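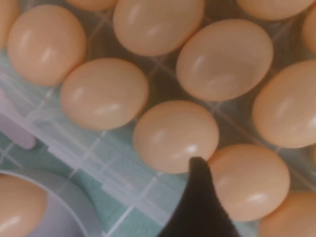
Brown eggs in their clear tray at Plevemia

Come play breakfast with us! Part-time table host wanted

Posted 2026-04-22

Hi! I'm Nafula Koech, and I run Plevemia, the little play kitchen at 217 Lâm Street in Hilalport, up the stairs over the fabric store. We're looking for a table host to join us for 12 hours a week, starting as soon as you can manage it, and I'd love it if that turned out to be somebody reading this at their own kitchen table with a cup of coffee going cold.

If you've never been in, let me tell you what we do. Kids come with a grown-up (a parent, a grandma, a nanny, once a very patient older cousin who stayed three hours) and they play at tables that are set up like meals. We've got a breakfast table, a soup table, a bakery table, and a picnic blanket that moves wherever there's floor. Most of our visitors are between two and six. They cook, they serve, they argue over who gets to be the customer, and then it all has to be put back so the next bunch can walk in and find a table that looks like it was waiting for them.

That putting back is a big part of the job, so I want to spend some time on it. I've had people start with me thinking they'd signed up to read stories and blow bubbles, and then they were surprised to be on their knees under a table looking for a spoon. There are stories! I promise there are stories. But there is a lot of spoon too.

What you'd be doing

You'd have the breakfast table as your own. Before each session you lay it out, during the session you sit or kneel at it and play along, and afterward you gather everything up, clean it and lay it out again. We run two sessions in an afternoon with a gap in the middle, and the gap is shorter than anybody would like.

The breakfast table is the one with the egg tray. I bought that tray thinking it would be background, and it ended up being the thing kids head for the second their shoes are off. They take eggs out and put eggs in. They deliver them to people across the room who didn't order any. One little girl last fall spent her whole session tucking eggs in for a nap, and I had to give her a five-minute warning, then a two-minute warning, and then I had to say good night to them all individually.

So a host at that table needs to like small, slow, repeated things. If a child wants to fill the tray, you let them fill it, and you don't reach over and do the last ones to be helpful. If they want to hand you an egg and take it back a lot of times in a row, well, that's your afternoon. I find it very relaxing. Tài Hầu, who has the soup table and has been here longest after me, finds it less relaxing and asked me to say so, in the interest of fairness.

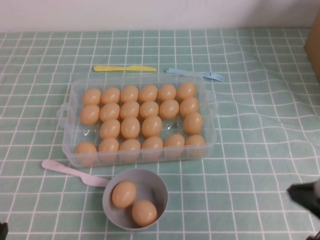

Setting up isn't hard but I'm fussy about it, so you should hear that now. Cloth on first, smoothed flat. I like the tray near the middle where kids on any side can get to it, and the knives, forks and bowls close enough that a three-year-old doesn't have to lie across the table to reach. I don't like everything lined up in a stiff row. It should look like somebody's about to cook. A few empty spots in the tray are great, by the way, and I'll often leave them that way on purpose. A child who sees a gap wants to put something in it, and you've got them playing before you've said a word.

Cleanup is where I get strict. Every piece gets wiped down between sessions and washed properly at the end of the day. The egg tray is the slow one, with all those separate cups to get a cloth into. Crumbs find their way in there even though we don't allow snacks at the tables (I know, I know, everybody has a cracker in a pocket). The cloth gets wiped both sides. Bowls go in the sink, forks and knives too, everything gets dried with a towel and goes back in its bin. If something's missing we look for it before we go home. Usually it's in the picnic basket, or in a stroller, in which case we get a very sweet phone call that evening.

Then there's the play itself. You don't need to be loud or do voices. Our best host ever barely spoke above a murmur, and kids leaned in to hear her. What you do need is to take a pretend order completely seriously. If someone tells you the eggs are for a bear, you ask how the bear likes them.

You'd also do:

Greeting families at the door when I'm tied up, and pointing them to the shoe shelf
Keeping half an eye on the picnic blanket when it drifts over near you
Telling me when something's cracked, sticky or getting worn out so I can replace it
A bit of sweeping
Birthday parties, if you want them, on a swap list (extra pay, extra noise)

Who I'm hoping for

Someone who likes little kids and also likes their grown-ups. The second one matters more than you'd think. Some parents want to chat and some want to stare at a wall for forty minutes, and a good host can tell them apart and leaves the wall people in peace.

You should be okay getting up and down off the floor or a low stool a lot. If kneeling is a problem, talk to me anyway. Sorcha Paterson ran the bakery table from a rolling chair for most of a year and it worked beautifully, and the chair's still here.

Childcare experience is lovely but I won't toss your note if you don't have any. I've hired out of diners, out of a library, and straight out of high school. Waiting tables is really good training for this job, now I think of it. You need to be 18 or over, and you'll need a background check, which I pay for and which takes however long it takes.

Second languages are a real plus. Lots of our families speak Vietnamese at home, and Thoa Ngô covers a good deal of that at the door, but she's only one person and she's mostly on mornings. Swahili, Arabic, Spanish, sign, anything you've got, the kids will use it.

If you're someone who can't leave a crooked picture frame alone, you'll probably be happy here. If mess makes you truly miserable, maybe not. The table gets wrecked twice a day and that's the table working as it should.

Hours and pay and the boring stuff

Twelve hours, as I said up top, spread over three afternoons. Which three we can talk over. One of them has to be Saturday, and I can't bend on that, it's our fullest day. Shifts run from half past noon to half past four, including setup and final cleanup, with a paid break in the gap whenever the gap lets us have one.

Pay is hourly and I'll tell you the exact rate when we first talk, before you spend any time coming in. Your first month is paid the same as every other month. We're open all year, 52 weeks, with a few closed days at the holidays, and I ask for two weeks' notice for time off, though if your kid's sick then your kid's sick. You can bring your own children to play for free on days you're not working, and on Saturdays if there's room.

We'd want you to stay through October at least. That's when the fall rush settles down and also when Hậu Đàm, who fixes up our furniture and built the low tables, is going to redo the breakfast corner with better shelves. I'd really like the new host to have a say in how those go. I have opinions about bin height and they may be wrong.

Getting here is easy if you come on the Dareo bus, which stops at the corner. Parking is not easy. There's a bike hook inside the street door. The stairs are the only way up, sadly, and I've been after the landlord about a lift for ages.

How to get in touch

Please don't send a formal cover letter, I'll feel like I have to put shoes on to read it. Write me a few lines, or leave a voice message at the front desk, and tell me your name, which afternoons you could do, and something you liked playing when you were small. A résumé is fine if you have one ready. If you don't, just list the last couple of places you worked and someone I could call.

If we both like the sound of it, you'll come in for one session with me and sit at the breakfast table for real, paid, with kids there. You'll help set up and help clean up too. I don't do trick questions. Afterward we have tea and you get to ask me things, and I'll let you know by the end of that week either way. I answer everyone, even if it takes me a few evenings.

You're also welcome to just come by and look before deciding. The last half hour of the afternoon is best, when families are heading out and I'm usually by the sink with a towel over my shoulder. Knock loudly, the fan's noisy.

Nafula

P.S. For anyone who asked at the open house about the soup table: Tài isn't leaving, he was only on vacation. Breakfast is the one that's open.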